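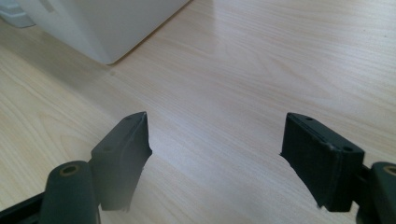
3. Surfaces

3.1 What was recorded for each table

The survey covered 128 tables in 13 rooms at the Nastville site. Most of the rooms are used for meals at midday and for desk work, sorting or craft the rest of the time, so the same table may see a cutting mat, a lunch plate and a laptop on one day. We recorded the top of each table separately from its legs and frame. The frames were nearly all alike and had little to do with the complaints that led to the survey, which were mostly about glare, crumbs that were missed in wiping, and small parts that people lost sight of while working.

For each top we wrote down the main colour, whether there was a grain or pattern, the direction of the grain compared with the nearest window, and the general condition. Condition was judged by eye and by hand. The person doing the check looked across the top from a low angle, then from standing height, and then ran a dry palm over it from one end to the other. Stains, scratches, lifted edges and sticky patches were entered on the sheet with a rough sketch of where they were. Very small specks in the grain were entered only if they could be felt, or if they came away on a damp cloth.

We did not try to sort real wood from printed wood patterns. In the older rooms this could be done by looking at an exposed edge, but many of the edges were banded, and some tops had been refinished after the purchase records were lost. In this section "wood-grain" therefore refers to what the eye sees from above, and says nothing about what the top is made of.

3.2 Colour and grain

Pale wood-grain was the most common finish. The tops in this group run from cream through light beige to a yellowish straw colour. The remaining tops were plain white, plain grey or a darker brown, and one room on the lower floor, Chmielewska Room, had a mixed set bought at different times.

Within the pale group the grain itself varied more than we had expected from the records, where all of these tables are entered under one line as "light wood". On some tops the grain is straight and so faint that it can't be made out from a chair. On others it is wavy, with fine streaks only slightly darker than the ground colour, and in places the streaks close up into long ovals. The top in Figure 3 is of this second type. Seen from where that picture was taken, its grain runs on the diagonal, from upper left to lower right, and the ground is a light beige that is close to cream.

The wavy type matters for two reasons. The first is that a thin mark lying along the grain is easily read as part of it. Pencil lines, dried tea and short lengths of thread were all overlooked in our first round and found in the second. The second reason is the reverse of this – checkers sometimes wrote down a mark that was only a darker loop in the pattern. Both kinds of error dropped once the checker was asked to look from two sides of the table before writing anything.

Dark specks gave less trouble on straight grain. On wavy grain a speck had to be touched before anyone could be sure of it, and the sheets from the first round are not reliable on this point. We have left specks out of the condition scores for that reason.

3.3 Light on the surface

Even light does not give an even-looking top. In most of the rooms the general lighting was judged good, and people sitting at the tables said they could see well enough to read. All the same, a pale top with any sheen will send back a brighter patch toward the person looking at it, and the patch moves when the person does. In Figure 3 it takes the form of a broad band through the middle and right of the top. The grain is still there within the band, but it looks a little washed out next to the grain outside it.

This was the usual pattern across the pale group. The brighter area seldom hid the grain completely. It reduced the difference between the streaks and the ground, and with it the difference between the ground and anything small and pale lying on top. White crumbs, clear tape, beads and grains of rice or sugar were the things most often missed there. Larger or darker objects were not a problem in any of the rooms, whatever the finish.

We moved 9 tables a quarter turn in April and left them that way for the rest of the month. Turning the table changed which way the grain ran compared with the window. It did not shift the brighter patch, which depends on the window, the lamps and the position of the eye. Users of these tables reported that marks across the line of sight were easier to pick out than marks running away from them, and the second-round sheets agree with this, but the number of tables is too small to say more.

Blinds had a larger effect. With the blinds half down the patch became narrower and duller on most tops, and on plain grey tops it could no longer be seen from a seated position. In the two rooms that have no blinds we tried a large sheet of brown paper taped over the lower window panes. It worked about as well as a blind, though it was not popular.

3.4 Wiping

The cleaning routine at the time of the survey was a single pass with a damp cloth and a spray sold on site under the name Dosirel, followed by air drying. Staff were asked to keep to this routine during the first round. In the second round they wiped each top twice, once along its length and once across it, and dried it with a second cloth.

Drying had the clearest result. Tops left to air-dry often carried a thin film that could be felt as a slight drag under the palm, and on the pale tops the film added to the sheen. After the change the drag was gone from most of the tables, though it stayed on a few that had been waxed in the past. The crossed pass picked up more crumbs on the wavy-grain tops, and made no difference that we could find on the plain ones.

Several staff said they wiped the bright part of a pale table less carefully because it already looked clean. Others did the opposite and went over it repeatedly. We had no means of checking either account against the sheets, and mention them only because they came up in more than one room.

The tables supplied by Juvska have a slightly raised lip at the edge. Crumbs collected along the inside of it in both rounds, and staff got rid of them with the corner of a folded cloth. The lip was the one feature of the tables that drew comments from nearly everyone who cleaned them.

3.5 Limits of the surface records

Three points should be kept in mind when reading the tables of results in Section 4. The checks were made at different times of day, so that the same room may have been entered as bright on one sheet and dull on another. Figure 3 gives one view of one top, and the band of reflection in it would fall elsewhere if seen from another place. Lastly, colour names were chosen by the checker. "Cream", "beige" and "light beige" were used for tops that looked the same when we went back to them together, and they have been merged into a single class in Section 4. "Straw" was kept apart, as the tops given that name were plainly yellower than the rest.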